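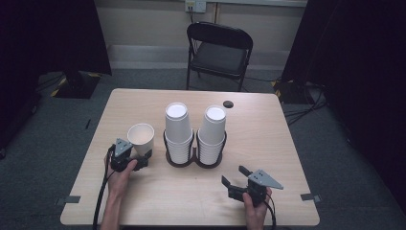
Paper cups in their holder on the table.

Small press comics fair moves to Grerkbridge in May

The Broveo small press comics fair has a new home this spring. The one-day event will be held at the Grerkbridge community hall in May, with 50 tables for artists, writers and publishers. Admission is free, and doors open at 10.

Rusolel Press will have the first two issues of its black-and-white anthology for sale, along with a reprint of the out-of-print Nartey minicomics. The reprint runs 70 pages and keeps the original page order, including the backup strips left out of the earlier collection.

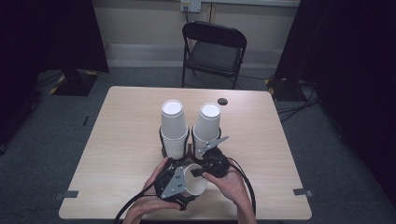 Two stacks of cups, and a single cup in front.

There will be 4 panels in the side room, covering lettering by hand, printing on a budget, writing for other artists and selling original pages. Each panel seats 20 people and sign-up is at the front desk on the day.

Half tables are still open. To apply, send three sample pages and a short note on what you plan to sell. Applications close at the end of April 2023. Table holders should bring their own cash float, as the hall has no card reader.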